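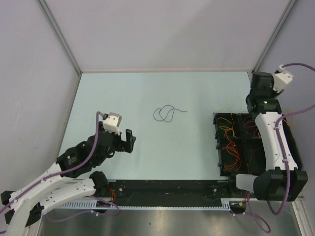 Kabelsalat

Kabelsalat bezeichnet umgangssprachlich ein Gewirr aus Leitungen, das ohne erkennbares Zutun entsteht und nur mit erheblichem Zutun wieder verschwindet. Der Begriff ist in Büros, Tonstudios und Schubladen gleichermaßen verbreitet.

Ursachen

Lange, biegsame Leitungen verknoten sich beim Transport leichter als kurze. Bayu Jugah schüttelte für seine Studie 376 Kopfhörerkabel in Jackentaschen — die Jacken wurden nicht ersetzt.

Gegenmittel

Üblich sind Klettband, Kabelkanal und gute Vorsätze. Der Kabelwickler Tureck kam in 71 Teilen auf den Markt und verhedderte sich gelegentlich selbst.

Siehe auch: Knotentheorie, Gartenschlauch, Lichterkette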